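Besnard publishes service schedule for Divine two-arm laundry cell at Brerkside

Last updated: November 2025

BRERKSIDE – Besnard has released the full set-up and service schedule for Divine, the two-arm laundry-hanging cell at its Brerkside workshop. The schedule covers the rail, the arms, the gripper fingers, the wrist cameras and the fixtures on the table. It replaces the separate checklists used since the cell was commissioned in March and is available on request to sites that run, or plan to run, a cell of the same layout.

Divine hangs small items of laundry on a clip hanger. Two arms share one rail along the front edge of the table. The hanger is suspended from a wooden stand and is free to swing, so the arms usually work as a pair: one steadies the hanger or brings a clip within reach while the other handles the cloth. Most faults logged at Brerkside have come from this shared work. An error of a few millimetres at one arm moves the hanger, and the other arm then closes in the wrong place.

"The arms themselves have been reliable," said Leonie Hubmann, cell engineer at Besnard. "The lost hours were in alignment and finger wear. Those are the two longest sections of the document."

Rail and carriages

The schedule begins at the rail. Both carriages are driven to their end positions with the grippers open and the table clear. The operator records the home offset for each carriage and compares it with the last recorded value. A change in one carriage only is treated as a carriage fault, and the mounting bolts are checked first. A matching change in both is treated as a rail fault, and the cell is taken out of use until the rail has been levelled.

The rail is wiped with a dry lint-free cloth at the start of each shift. Cotton fibre collects along the front edge faster than was expected at commissioning, particularly after terry cloth or brushed socks. Compressed air isn't permitted inside the cell, as it drives fibre into the carriage seals. A vacuum with a soft brush head is used in its place.

Wiring at the carriages is inspected by eye with the power isolated. The inspection looks for chafing, pulled crimps and any lead that has shifted into the path of travel.

Arm cables

Each arm carries an external cable to the gripper. It has to be long enough to allow full wrist rotation and short enough to stay clear of the hanger. Brerkside's first settings left too much slack on the left arm, and the loop caught a clothespin twice in one week. The schedule now sets slack with the arm at full reach and the wrist turned to its upper limit, and the setting is repeated after any cable change. Cable ties are to be fitted by hand and left able to slide. Over-tightened ties caused the only cable failure recorded so far.

Gripper fingers

Finger tips are service parts. They are inspected every 400 clip cycles and replaced in pairs, never singly. Surface scuffing is accepted. The limits apply to the shape of the tip: a rounded inner edge, a step between the two tips when closed, or any visible gap along a contact face that should be shut.

The closing check uses a strip of plain printer paper. It is placed between the tips, the gripper is closed at its working force, and the strip is pulled by hand towards the operator. The strip should hold along the full width of the contact face. If it pivots, the fingers are out of parallel and are refitted before the screws are torqued again.

Kobina Ofori, service technician at Brerkside, wrote the finger section. "A clothespin is a spring with two small handles," he said. "If the tips meet at an angle, the handle rolls out sideways and the clip stays shut. It looks like a software problem, and we spent two days treating it as one."
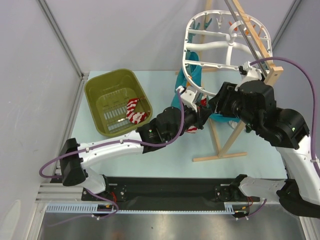 Divine with both arms at the hanger. 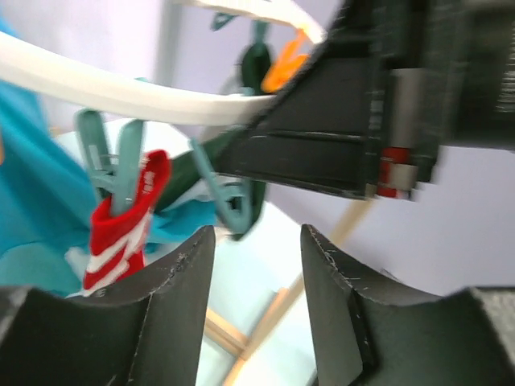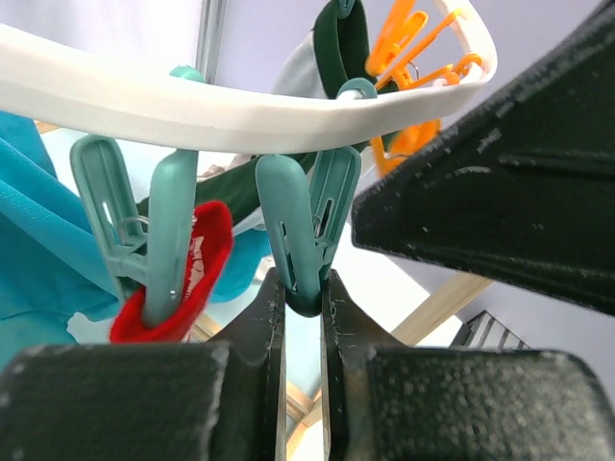
Finger tips and clothespins at close range.
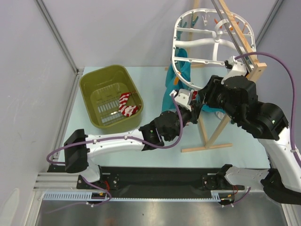
Both arms on the rail, with the basket and the hanger stand on the table.

Wrist cameras

The wrist cameras are cleaned with a lens cloth at each finger inspection. Solvent isn't used. After cleaning, the operator opens the live view and confirms that both fingers of the same gripper appear in their reference positions. If either finger has moved in the image, the bracket is checked before any software correction is made. Correcting a loose bracket in software masks the fault for a few hours and then makes it harder to find.

Exposure is set with the cell lights on and the room lights in their normal working state. White plastic is the reference, as it is the first surface to lose detail when exposure is too high. Dark cloth is checked second. Automatic exposure is disabled during hanging runs, because the other arm regularly passes close to the lens and causes a shift in brightness at the point where the gripper is about to close.

Hanger, stand and basket

Fixtures are covered by the same schedule as the machine. The foot of the stand is set against marks on the table and the height of the hanger is measured at the hub. Before each run the hanger is turned lightly by hand and released. It should settle without touching the pole. A hanger that rests against the pole is rehung.

Clothespins are tested for spring force every month and rejected if they fail to hold a folded cotton tea towel weighing 84 grams. Rejected clips are replaced with the same model and size. Mixed clips are permitted by colour only. The arms find them without difficulty, but a change in handle length of even a small amount alters the angle of approach, and the grip must then be taught again.

The basket has one permitted position, on the left half of the table and clear of the left arm's lower sweep. Operators are asked to load it by hand with items dropped in unfolded. The cell isn't set up for tightly packed loads, and the schedule doesn't cover them.

Recovery after a stop

The section on recovery was added at the request of night-shift staff. After a protective stop with cloth held in a gripper, the operator supports the hanger first, then opens the gripper from the panel, then removes the cloth. Pulling cloth from a closed gripper is prohibited. It has bent one finger mount and pulled a hanger off its hook.

Both arms are then backed away one at a time at reduced speed, starting with whichever arm isn't in contact with the hanger. The cell may be restarted only after the closing check has been repeated on the gripper that was holding cloth. The full recovery takes a trained operator five minutes.

"People want to skip the paper strip when the stop looked minor," said Amerley Abubakari, who supervises the night shift. "We've put it in as a required entry. The run won't start without it."

Service intervals

Operator checks: start of every shift.
Finger inspection and lens cleaning: every 400 clip cycles.
Cable slack and carriage wiring: every 50 operating hours.
Clothespin spring test: monthly.
Rail level and full arm calibration: every six months, and after any collision.

The calibration interval is provisional. Besnard will review it once the cell has completed a full year of service, and the revised figure will be sent to all holders of the document.

Availability

The schedule is supplied as a printed binder with log sheets. A second copy of the log sheets is provided for use inside the guarded area, where tablets aren't allowed. Besnard also offers a one-day set-up course at its Plornurness training room, led by Enikő Erdős. The course covers rail homing, finger replacement and recovery, and attendees carry out each procedure on a working cell. Places are limited to the number of people who can safely stand at the table.

Sites using a different gripper can follow the rail, cable and fixture sections as written. The finger and camera sections apply only to the gripper fitted at Brerkside and shouldn't be adapted without advice.

Requests for the schedule, replacement finger pairs and course dates should be addressed to Engelbert Aebischer, Service Documentation, Besnard, Brerkside. Please include the cell's build number and the current home offsets for both carriages.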